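Perguntas frequentes sobre comprar em planta

Antes de assinar a reserva no Jorkus

Recebemos muitas mensagens sobre o Jorkus, o edifício que a promotora Drivance está a vender em planta. Não vendemos apartamentos nem recebemos comissões de quem os vende. As respostas refletem o que lemos nos documentos entregues aos interessados, e o que não encontrámos neles.

O preço anunciado é o preço final?
Duvido. A tabela traz a expressão "desde", e o valor mais baixo corresponde a um T1 no piso de entrada, virado para a rampa da garagem. Lugar de estacionamento e arrecadação são cobrados à parte. Peça o preço da fração que quer, por escrito, com tudo incluído, e some depois impostos, escritura e registo.

A reserva é reembolsável?
O comercial diz que sim. A ficha diz que sim "nos termos do contrato", e o contrato só é entregue depois de paga a reserva. Eu não pagaria nada sem ler a minuta primeiro. Se a resposta for que há outros interessados, deixe-os passar à frente.

O prazo de entrega é para levar a sério?
O folheto fala em junho. A minuta dá à promotora mais 12 meses de tolerância, sem qualquer compensação ao comprador. Se está a pagar renda, faça as contas com a segunda data. 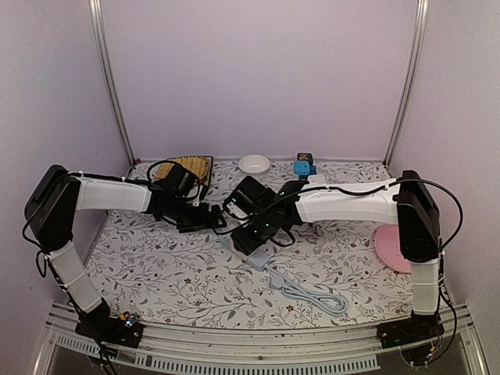
Gilang Nasution: E se o banco avaliar o apartamento abaixo do preço de compra? Perguntei no stand e disseram-me que "nunca acontece".

Acontece, e quem cobre a diferença é o comprador. O banco costuma emprestar sobre o menor dos dois valores. Peça uma cláusula que lhe devolva o sinal se o crédito for recusado ou se a avaliação ficar aquém. Se a recusarem, já ficou a saber quem assume o risco.

O que quer dizer "a poucos minutos do centro"?
Depende de quem conduz e a que horas. Faça o percurso às oito da manhã, com chuva de preferência — e a pé até à paragem, se for essa a ideia. O mapa do folheto não tem escala.

Os acabamentos são os do andar modelo?
Só os que constarem do mapa de acabamentos anexo ao contrato. No do Jorkus aparece várias vezes "ou equivalente", e a promotora decide o que é equivalente. Peça marca, referência e espessura do pavimento. Confirme também o número de tomadas por divisão, que o folheto não menciona.

A rentabilidade de 5% anunciada é realista?
É bruta e pressupõe a casa arrendada o ano inteiro. Não desconta condomínio, IMI, seguro, reparações nem imposto sobre as rendas. O quadro cita a Datstead como fonte, sem indicar o estudo nem o ano. Até ver o documento, trato o número como publicidade.

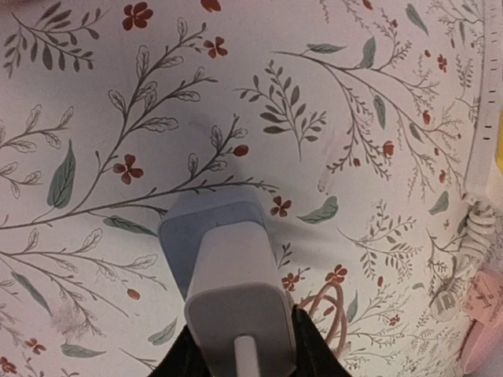 Gilang Nasution

Quanto vou pagar de condomínio?
Ninguém se compromete com um valor. A estimativa que circula é de 60 euros por mês para um T2, mas o edifício terá quatro elevadores, ginásio e jardim na cobertura, e não vi contas que sustentem isso. Peça o orçamento previsional discriminado e pergunte quem paga a quota das frações por vender.

A empresa de gestão pode ser escolhida pelos condóminos?
Em princípio, sim, em assembleia. A minuta prevê, no entanto, que a Ngau administre o prédio no arranque. Veja a duração desse contrato e o custo de o terminar mais cedo.

Vale a pena levar advogado?
Vale, desde que não seja o recomendado pelo stand de vendas. Leve-lhe a minuta, a caderneta predial, a certidão do registo e a licença da obra. Se faltar algum destes papéis, espere por ele antes de assinar.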